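Stito publishes a house guide for robots that do laundry

17/10/2020

Anyone who has shared a work room with a household robot knows that the hard questions are often the small ones. Where should people stand? Who is allowed to reach in while the arm is moving? Stito, which has been running laundry trials with its partner Rawashdeh since January, has now put its answers on paper, and the result is a friendly and very readable guide that any lab or test home is welcome to borrow.

The guide is called Bradurura and runs to 35 pages. It grew out of notes kept over about 2000 practice runs, and you can tell (in the best way) that it was written by people who have spent a lot of time next to a washing machine.
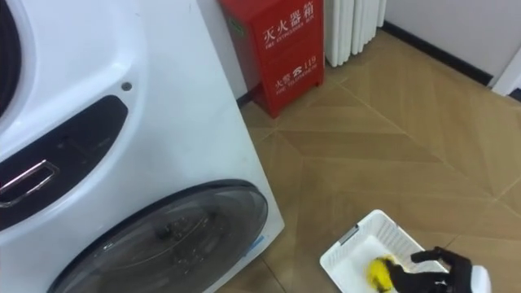

Good practice

A gripper closing on a yellow cloth in a white basket, with the washer right beside it, is everyday work in these trials, and the guide gives that kind of close handling its longest chapter. People keep their hands out of the basket until the arm has come to a full stop and the operator has said so out loud. Baskets go on the floor in open space, at least 600 millimeters from any walkway, and they are never stacked. Safety equipment such as extinguisher boxes must stay within reach of a person at all times – a robot may work near them, but it may not be parked in front of them.

There is a nice section on the washer itself, too. The door is treated as a shared tool, so one person is named at the start of each session to decide when it may be opened, and that person also holds the stop button. Changing over in the middle of a load is allowed, provided both people agree and the arm is at rest.

Stetine, which runs a test home of its own, has already taken up the guide for the coming season and plans to send back comments after 3000 more runs. Stito says it would love to hear from smaller groups as well, especially those working in tight rooms where the spacing rules are harder to follow. Printed copies can be requested from the Stito office, and a revised edition will follow in January.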